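Notebook, bench room, Prisdale
Wednesday, August

Started at 9 with the surface question again. The marble-pattern top is nice to look at but I am still not convinced for bench practice. It is polished, so the overhead light comes back very strong on the right side, and a clear item there is hard to find with the eye. For the next layout I would like to try the grey mat from the Assunção order, if it has arrived in the store room. Colour of the mat must be checked against the pink pieces and also against the steel.

Small items kept out for the petri dish exercise: the disc with light blue top and pink underside, the larger flat pink one, the oval stainless dish with the thin metal rod laid over it. I left the dish on the right and both discs on the left. The rod reaches past the rim of the dish, so it can be picked up from the end without touching the inside. I prefer this to laying it flat on the table, where it is a nuisance to lift.

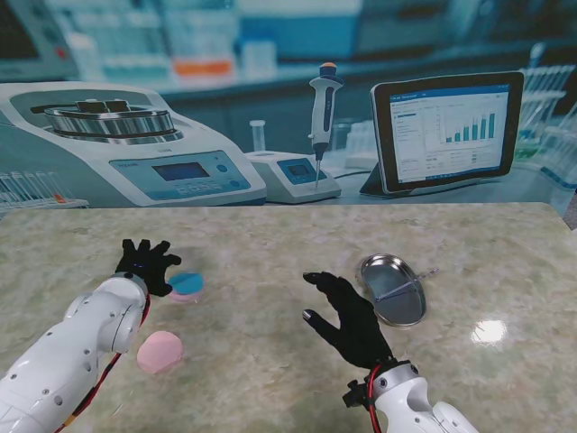
The Retinell group left a remark on the shared sheet that the oval dish should sit flat before any exercise begins, and that a tilted one will be marked as "not set" in their list. They also ask if the pink disc can be replaced by a second blue and pink one, so both sizes are not mixed in the same tray afterwards. I answered yes to the first. For the second I need to look at what we have, I think 3 are left in the drawer but one has a chip at the border.

Backdrop: the printed centrifuge is good, with the rotor and the blue panel it gives the correct feeling of a lab bench. I would keep it. The lower edge must meet the table in a straight line, otherwise it makes a wave. Fixed with 6 clips from Odix, the small type. The large type leaves a mark on the print.

Cleaning: wiped the top with plain water and the microfibre cloth, then dry cloth. No alcohol on the marble surface until I find the supplier's sheet – I do not remember if the gloss is a coating or the material itself.

To do
Grey mat, ask at the store room
Label for the steel dish, tray 354
Flatten the corner of the second backdrop under the heavy catalogues
Order cloths, the cheap ones lose fibre

Afternoon: mat not arrived. Continued with the marble.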